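Genercombe extends rebate program for kitchen stone dust controls

Small countertop shops in Genercombe will have until the end of December to apply for money toward wet-cutting equipment, after the town council voted to keep its rebate program open for another season.

The program pays back part of the cost of water-fed saws, grinders and dust collection units. It opened in the spring with room for 30 shops. Only 16 had applied by the first deadline, and the council agreed at its last meeting to move the date instead of returning the unspent money to the general fund.

Cutting and polishing stone can put very fine silica dust into the air, and breathing it over time can scar the lungs. Running water over the blade keeps much of the dust down. Most of the larger fabricators in the area already work this way. The smaller ones, many of them with two or three employees, have been slower to replace older dry tools.

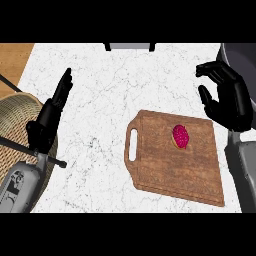

Under the new terms, a shop may claim up to $934 for each piece of equipment, with a limit of 6 pieces per business. Receipts must show that the item was bought new. The rebate covers shops that cut granite, quartz, slate or marble, and the town says the type of stone makes no difference to the amount paid. White marble with thin grey veins is still a common request for kitchen counters, according to the program notice, but engineered quartz generally contains far more silica and shops that handle it are asked to apply first.

Hetum, a supply company on the east side of town, will let owners try wet saws in its yard before they buy. Sessions run from 8 a.m. to noon and have to be booked ahead. Clunach Stone Works, which received a rebate in the first round, has offered to show other shops how it set up its drainage and settling tank.

Drainage was the most common question at an information meeting held in the library. Slurry from wet cutting cannot be poured into a storm drain. Shops must let the solids settle, then bag them for disposal at the county transfer station. The cost of a settling tank can be claimed under the program if it is bought together with a saw.

Homeowners are not eligible. The town advises anyone having a counter trimmed at home to ask the installer to do the cutting outdoors with water, or at the shop.

Application forms are available at the Genercombe town office and at the Intarasuk Building on Mill Street, second floor. Payments are made by check after the equipment has been inspected.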